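Print this page | E-mail this to a friend

We use cookies to keep the site running. By reading on you accept them.

How to clear a living room before the floor gets sanded

By Gudrun Haugland
March 13, 2018

Did ours in January. Three rooms, one hired sander, too much dust. Most of the work is the clearing, so start there and start early.

First, small stuff. Get a few boxes, walk the room once, everything below knee height goes in. Coins, chargers, toys, the lot. Write the room on the box - not the contents, you won't keep up.
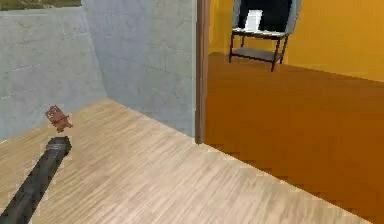
Then rugs. Roll them with the pile facing in, tie both ends, stand them in the hall. Pull any tacks or staples left behind. One staple will rip a sanding belt and the rental place will charge you for it. Go over the boards with your palm, in socks, slowly. Nail heads get punched down 3 mm.

Next the electrics. Unplug at the wall first, then the back of the set. Tape each cable to the thing it belongs to. Two people for a TV, always. Dardo Quezada tried ours alone and we had to hold the door frame back together afterwards.

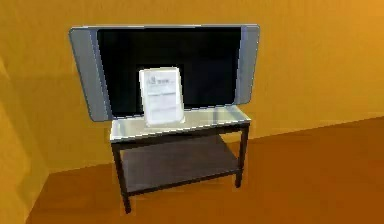 Older set with side speakers, up on a two-tier table. TV off first, table second.

Big furniture last. Empty the drawers, take the legs off if they screw off, bag the screws and tape the bag underneath. Felt pads or an old blanket under anything you slide. Dont drag. Sofa goes out on its end if the doorway is tight.

Now seal up. Plastic over the doorway, tape over vents and sockets, curtains down. Turn off anything with a pilot light. Vacuum twice - corners too, then look along the boards with a flashlight held low. 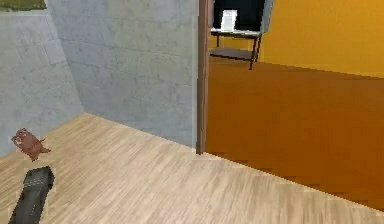

Small brown stuffed toy on pale boards. Check the edges of the room for these.

Last look round, then bring in the machine. Start with the coarse paper, go with the grain, keep it moving. Wait 9 hours after the first coat of finish befor you even open the plastic. Longer if it's humid.

Print this page | E-mail this to a friend

Related:
Filling gaps between old boards
Oil or varnish? Latifa Ouali tries both
Getting a sofa round a stair corner
Painting baseboards after sanding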